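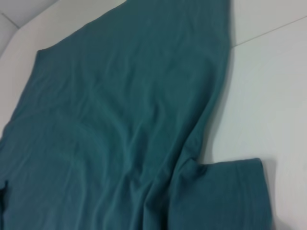

Wrist camera loses the garment edge on a white bench

Posted in Home and Shared Workshops

I am building a folding arm in a shared workshop. The arm is a secondhand Carrasco with a two-finger gripper, and the camera is fixed at the wrist. The aim is modest: find the edge of a T-shirt, pick it up at a sleeve or hem corner, fold it once.

Segmentation is by colour threshold, followed by a contour fit. On a teal shirt the outline is good along the straight edges and poor near the sleeve, where the fabric bunches at the seam. The fit treats the dark troughs between wrinkles as background and splits the shirt into separate regions. Of 1,828 saved images, 1,309 gave a single closed outline. The remainder were split, or had picked up a panel joint in the white surface as a fabric edge.

With no fabric in view I still get false edges, all of them on the joints and the corners where surfaces meet.

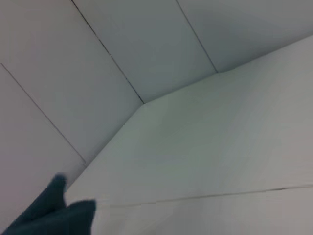
White surfaces and panel seams, gripper at lower left.

Exposure is on automatic. Would I do better to change the lighting, cover the surface or replace the threshold with something else?
Domnica Avram

Fix the exposure before anything else. With automatic exposure the white fills most of the view when the shirt moves out of it, the camera darkens the picture to compensate, and your threshold values no longer apply. Set it by hand with the shirt in view and leave it. Lock the white balance too.

Then work in hue and saturation and ignore brightness as far as you can. A wrinkle in teal cotton is darker but it is still teal. A seam in a white panel is dark and has almost no saturation, so a minimum saturation should reject most of them. Follow that with a morphological close, kernel 7, to join the regions across the folds. Go up from there if the sleeve still separates, but a large kernel will round off the cuff corner you want to grip.

This will not help you with white or grey shirts.
Tarnex

Put a dark cloth over it. Worked for me with socks.
oldbench

A cloth hides the joints, but it can also be picked up with the shirt. If the joints are the main trouble, map them instead. They do not move relative to the arm base, so record their positions once and project them into the camera view from the joint angles. Discard any edge segment lying within 5 pixels of a projected line and parallel to it. Check the hand-eye calibration first, as an error there will put the mask in the wrong place. Expect to lose a piece of real outline when a hem lies along a joint. Bridge that gap in the contour fit.
Rosta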